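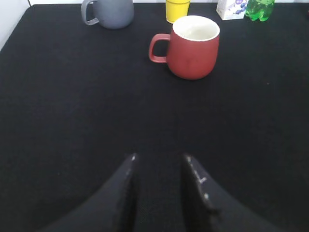
4.2 Easy days and the pull of the group

The easy run is the least studied session in a cross-country week, and it turned out to be the part of our project we enjoyed most. Coaches at Jodari, the club where we worked, set the easy days by feel: no watch targets, no splits called from the gate, only the request that everyone be able to talk in full sentences. All 23 runners wrote up each easy run in Dremix, the club's training log, before they went home. Most did it in the clubroom over a drink, and a plain red mug with a white inside, easy to pick out against a black tabletop, is as good a picture as any of the pace of those write-ups. The notes are short, sometimes funny, and far richer than we had hoped. One runner described the same path through the pines as "a gift" and then, eight days later, as "a grind", with almost the same average pace beside it.

We collected 915 easy-run entries across the season. Each one holds a distance, a time, an effort score from one to ten and a free comment. We had expected the effort score to do most of the work for us, and the comments to add a bit of colour. In practice we went back to the comments again and again. A score of four could mean a runner was fresh and bored, or tired and careful, and only the words told us which. We therefore read every comment twice, with two of us coding separately for mention of legs, breathing, sleep, weather and company.

Company was the big one! Runners who went out in the main pack were quicker on the flat first stretch of the Ruvness loop than the same runners on days when they set off alone, and they rarely noticed it at the time. Their effort scores hardly moved. The comments, though, were full of it: "got dragged along", "chatted too much and then realised how fast we were going", "should have let them go at the bridge". Slower members of the pack wrote this kind of thing more often than the leaders did, as one would guess, but the leaders were not immune. Several of them wrote of being pushed from behind, which delighted the coaches when we shared it.

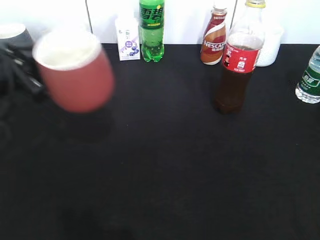 Figure 2. Red cup with a white rim, above a black tabletop.

The effect faded on hills. On the Tikkanen climb, where the path narrows and the footing is loose, the pack broke up within the first few bends and each runner settled into a rhythm of their own. Comments from those days hardly mention other people at all. They talk about calves, roots, mud and, in one lovely run of entries, a very bold magpie. We take this as a useful hint for anyone planning easy days with a large squad: the shape of the course can do some of the holding back that a coach would otherwise have to do by shouting.

We also wanted to know whether a fast easy day carried over into harder work. The club's steady test, 3,000 metres on grass at a controlled effort, gave us a fair marker. Runners whose comments in the week before the test mentioned being dragged along tended to rate it as harder, though their times were much the same. We would not lean on this too heavily. The grass was soft for some tests and firm for others, and the runners chose for themselves how much to write. Still, the pattern was there in both the younger and the older groups, and we think it deserves a proper look with a larger squad.

Long easy runs, those lasting over 60 minutes, behaved differently again. Packs started together but sorted themselves into twos and threes well before the turn, and the comments grew warmer and more detailed as the distance went up. We had feared that tired runners would skip the log or leave a single word. The opposite happened, and some of the best writing in the whole set comes from the long runs, including a careful account of how one runner learned to use her breathing to keep an honest pace on a windy ridge.

One change to the method should be noted. Early in the season the comment box in Dremix came after the effort score, and a few runners told us they wrote their comment to match the number they had just picked. The club moved the box so that it came first. Comments grew longer from then on, and the scores spread out a little more. We have kept the early entries in the analysis but marked them, and the main findings hold with or without them. The entries written after the season closed in December were left out, as the squad had by then moved to indoor work and the runs were no longer set in the same way.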